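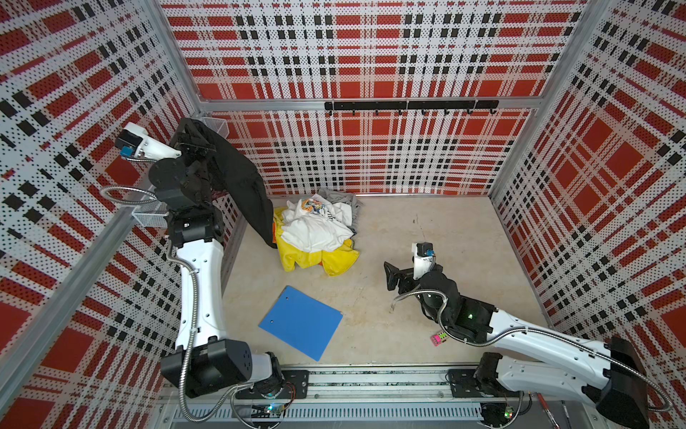

Lakley Four-Station Voting Booth

October | By the Rarkex elections desk

Print this page | E-mail this page

The Lakley is a folding voting booth with four writing stations on a single center post. It was made for school gyms, church halls, fire stations and all the other places that turn into polling places for a day and then have to turn back again before morning. We've carried plenty of booths over the years and this is the one we keep bringing up when a county clerk calls, so it finally has a page of its own!

Folded, the booth is a flat case with a handle on the long side. Open the two latches, swing the legs down until they click, and raise the privacy panels. One person can do it, and with a partner it goes quickly enough that you'll be hunting for the extension cord before you've finished your coffee. No tools, and no loose bolts to lose under the bleachers. The whole thing weighs 61 pounds with the panels in, so please do use the wheels.

The privacy panels come up high on three sides of each station and lean in slightly at the top, and we love this part of the design. A voter who is tall, or who stands back a little to read a long ballot, still gets a proper screen. The panels are plain matte gray. You can write on the inside with a dry-erase marker if you want to put up the station number, but use the clip-in card holder for sample ballots and instructions.

Writing surfaces are sized for the long two-column ballots many counties now print, with room left over for the secrecy sleeve. There's a lip along the front edge so pens stay put (mostly). Each station has its own LED lamp on a bendable neck. The lamps run from one plug, or from the battery pack if the only outlet is behind the stage curtain, as it so often is.

The seated station

One of the four stations can be set at wheelchair height. Pull the pin, drop the shelf, and put the pin back in the lower hole. The legs on that side are set wider, so a chair rolls straight in. Any booth can be used this way, so you don't have to remember which case in the truck is the accessible one. Check your own state's rules on clear floor space around it before you draw up the room plan.

What's in the case

Booth with legs and center post attached
Privacy panels for four stations
Four LED lamps and one power lead
Card holders
Two wheels, fitted
Setup sheet, printed in large type

The battery pack, pen tethers and the Aydoğan stacking cart are ordered separately. The cart is a lovely piece of kit and takes a whole row of folded booths through a standard door. If your storage room has a ramp, ask us for the version with the foot brake.

Sizes and materials

Folded length is 61 inches. The shell is molded plastic with rounded corners, the legs are aluminum, and the feet are soft rubber that won't mark a gym floor. Replacement feet, latches and lamp necks are all stocked, and so are panels, which take the worst beating in storage. Older Lakley booths with the brown shell use the same feet but a different latch, so tell us the color when you order.

Tendatance fabric screens fit the Lakley too. They hang from the same top rail as the hard panels and are much lighter, and a few counties use them for early voting sites that stay open for weeks. They can be spot cleaned with mild soap. Let them air out fully before they go back in the bag.

Ordering

Part number for the booth is 124. Orders of 300 or more ship by freight straight to your warehouse, and smaller orders go out on pallets. In a big election year the lead time gets long by late summer, so spring is a very good time to get in touch. We're also happy to send a single booth on loan so your poll workers can set it up, knock it down and tell you what they think of it.

Contact Rarkex | Copyright Rarkex, all rights reserved | Back to top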